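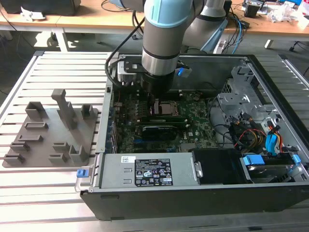 [Kotthorpe-history] Re: Scans, and what to do with the old desktop
From: Etenesh Habte
Date: 11 August 2020
To: Kotthorpe-history list

Morning all (well, it was when I started this),

Marion wrote:

> I have finished the Echevarría slides at last. That makes 3213 scans
> all told, and every one of them is on the old desktop under my
> stairs, which groans when I switch it on. My son says throw it out
> and put the lot "in the cloud". I don't like the sound of that but I
> don't like the groaning either. What do other people do? And should
> I be renaming the files? The scanner called them all SCAN
> something and I can't tell the chapel tea from the flood.
>
> Marion

Marion, what a job! I remember the boxes arriving and thinking whoever took those on would be at it till Christmas. I saw the one you sent me of the forge yard in May, with the two dogs asleep on the step, and I've been grinning at it ever since.

I went through all this with my uncle's negatives, and I made most of the mistakes there are, so you may as well have the benefit. Take what's useful and ignore the rest.

1. Copy first, tidy after. I did it the other way round and renamed half a folder wrongly with no way back. Buy two external drives (different makes if you can) and copy the whole lot on to both before you touch a single file name. Then one of them goes to live at somebody else's house. Mine is in my sister's airing cupboard, wrapped in a pillowcase.

2. Don't throw the desktop out yet. Once the copies are made and you've opened a good handful of pictures from each, switch it off at the wall, take the side off and have a look at the dust. An elderly fan full of fluff can make a terrible racket, and a soft brush and some patience may be all it wants. If you've never looked inside one it's less alarming than you'd think -- a big green board and some things plugged into it. I wouldn't go pulling at the processor, mind. The drive with your scans on it is the part that matters, and it can be taken out and read in another machine if the worst comes to the worst. 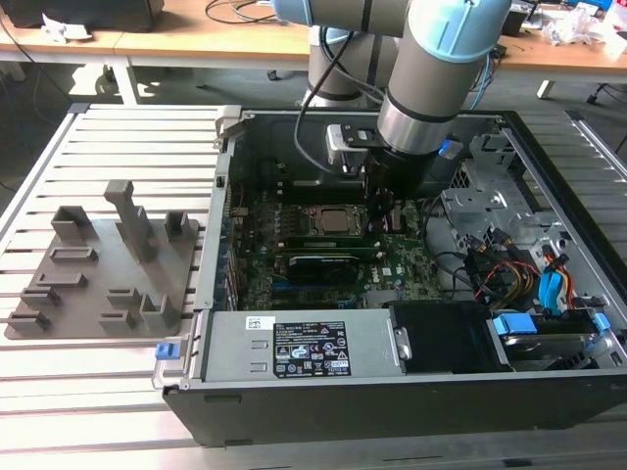 3. Names. I use year, place, then a word or two, so 1958_chapel_tea_01 and so on. If I don't know the year I put 195x and carry on. Don't agonise! I lost a whole wet weekend to whether something was 1961 or 1962 and then found it written on the back of the print.

4. Keep the names of the people somewhere that isn't the file name. I have a plain spreadsheet with a column for who, a column for where and a column for who told me. That last one has saved my bacon more than once, when two cousins swore blind that the same baby was two different babies.

5. Software. I tried Reltine for the cataloguing and got on fine with it, though the search is slow on an old machine. Selleo is prettier but it wanted to keep its own copies of everything and I ran out of room in 3 days. You may have more patience than me. A folder for each box and a spreadsheet will do perfectly well to begin with.

As for your son and the cloud, he's half right. It's a good third place. I just wouldn't want it to be the only place, as passwords get lost and cards expire and then where are you.

If anybody fancies a go at Marion's sort of machine, a drawing or picture to look at before you unscrew anything does help. I was much calmer once I knew what was what:
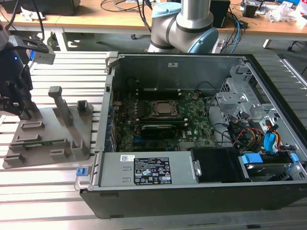
Desktop tower on its side, panel off: processor, memory and then the graphics card.

Now a request of my own while I'm here. I'm after the names of anyone in the school outing group from the Echevarría slides, the one by the charabanc with the mucky windscreen. I make it 20 children and I've put names to 3 of them, all Pargeters, and they only count as an easy win on account of the ears. If your mum or dad was at Kotthorpe School before it moved up the hill, please ask them to have a squint. I can post a proper print to anyone who doesn't do email attachments.

Also, whoever has the tithe map tracing, could I have it back after you've done with it? No rush, I've only got as far as Mill Lane.

Off to pick beans,

Etenesh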